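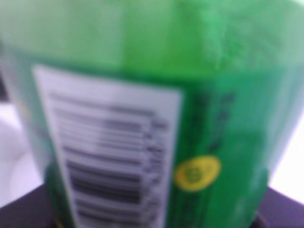
According to Valentyna Kovalchuk, a machine that needs a person standing next to it all day has not taken over anyone's chore. She told us this in our first week at Drenstead, and we ended up using it as our test for the whole project.

Our question was whether an arm can restock and sort shelves in a small store yet. We picked bottles for the first task. A green plastic bottle with a white label and a barcode is easy for a clerk. For a wrist camera it is harder, as the view at close range goes blurry and the print can't be read. We moved the barcode check to an earlier point in the approach — that helped more than any change to the grip.

Results

We ran 400 trials in July. The arm took up to 30 seconds per bottle, and a clerk takes 2. Most failed trials were bottles tipped over during the final approach. Turning a bottle so its label faced out failed more often than placing it.

Hryhorii Maksymiv wrote the sorting code and I did the shelf layout. Our view is that the arm could do slow overnight work on one kind of bottle, with the shelf set up for it. Mixed shelves are not ready. Wiping up a spill was on our list too, but we did not get to it.

Submitted 27/07/2018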